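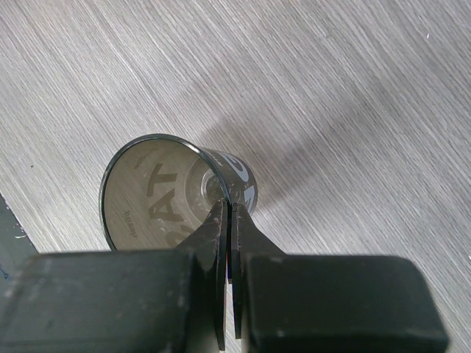
How to Write an Obituary for a Family Member

Most families have to write an obituary in a day or two, while they are also making phone calls and picking out clothes. The steps below follow the order that works best when time is short. You can do all of it at a kitchen table with a pen and a phone.

Before you start

Call the funeral home and ask three things: whether they submit the notice for you, what the newspaper's deadline is, and how the paper charges. The weekly in Rorkton charges by the line and closes its pages at 12 noon, two days before it prints. Other papers charge a flat fee up to a certain length. If you know the price first, you won't have to cut a finished piece in half.

Decide on one person to do the writing. Others can send in facts and read the draft, but one person should hold the pen.

Step 1. Collect the facts

Write these down on one sheet:

Full legal name, with maiden name and any nickname people knew
Age, date of death, and town
Date and place of birth
Parents' names
Marriages, with dates if you have them
Schools, military service, and jobs
Church, lodge, union, or club memberships
Survivors
Close relatives who died earlier
Service time and place
Where to send flowers or donations

Check spellings against paper. A marriage certificate, a discharge form, or the inside cover of a family Bible is better than memory. Last names that look alike cause the most corrections. If your aunt married a Dierckx, look at how she signs it before you type it.

Step 2. Write the opening sentence

The first sentence gives the name, age, town, and date of death. Keep it short. An example:

Margaret, 84, of Rorkton, died at home on Mon 17 June.

You would put the full name there, of course. "Died," "passed away," and "went home to be with the Lord" are all common. Use the words the person would have used. Newspapers will print any of them.

Step 3. Tell the life in order

Start with birth and parents and move forward. Two or three sentences are enough for childhood and school. Give work its own paragraph if the person spent many years at one place. "He ran the lathe at Husumer for most of his working life" says more than a job title.

Then add what the person did outside work. Pick things that people at the service will recognize — the tomatoes she left on porches, the seat he always took at ball games. Specific details are better than words like "loving" and "devoted," though there is nothing wrong with using one or two of those.

You don't have to include everything. A first marriage, an illness, or a cause of death can be left out if the family prefers. Talk it over before the draft goes around, especially where there are children from an earlier marriage.

Step 4. List the family

The usual order is spouse, children, grandchildren, parents, then brothers and sisters. Put a spouse's first name in parentheses after each child's name. For a large family, name the children and give a number for the rest, such as "5 grandchildren."

Stepchildren, longtime partners, and close friends can be listed too. Relatives who died earlier go in a separate sentence that starts with "She was preceded in death by."

Step 5. Add the service details

Give the day, time, name of the building, and street address. People driving in from Drurkberg or farther will need the address. Say whether the visitation is at the same place. If the burial is private, state that plainly. If the service will be held later, "A memorial will be held in May" is fine until the date is set.

Do not print the home address. An empty house during a funeral is an invitation to thieves. Leave out the full birth date as well if you are worried about identity theft. The year is enough.

Step 6. Read it out loud

Read the draft aloud to one other person. Then have a second relative check only the names and dates. When the newspaper sends a proof, go through it again, including the phone numbers.

Save a copy on your computer and print several. The online version may be taken down after a while, and relatives will ask for one.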